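Limberg Open-Day Folding Set: README

Contents
Recordings of garment handling made with hand-held grippers at the Zeklow open day in August. The release holds 88 episodes. Maintainer: Chiến Đoàn.

Setup
Two grippers per station, one per hand, each with its own camera. Episodes were recorded in a home room at Terkidcombe and shown to visitors in groups of 7.

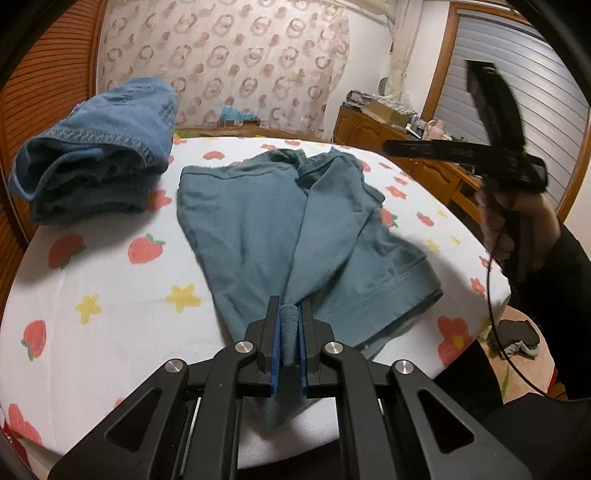
Episode boundaries are set by hand. An episode opens at first contact with the garment and closes when both grippers are clear of it. Grasps are labeled by garment part; a pinch on a ribbed cuff, with the blue pads on either side of the fabric, is labeled "cuff". The other gripper gets its own label track, including when its jaws are open and it holds nothing.

Labels
grasp_part: cuff, hem, waistband, corner, other
grasp_side: left, right
state: open, closing, closed

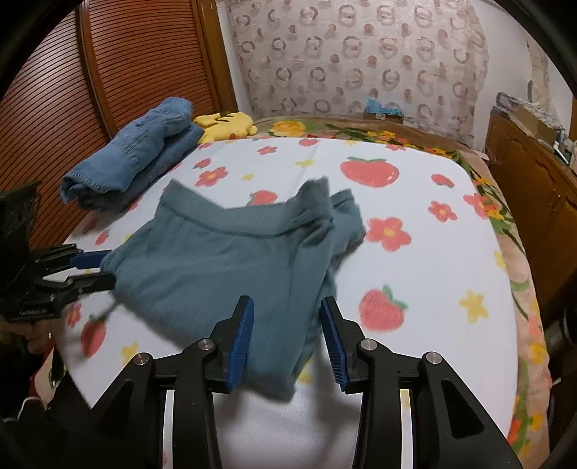
The state field is computed from jaw width and checked by eye. Disagreements go to a second annotator. Lepik 2 scripts read the label files directly; older versions drop grasp_side without a warning.

Known issues
Clock drift between left and right streams in the afternoon episodes. Visitor speech has been removed from the audio.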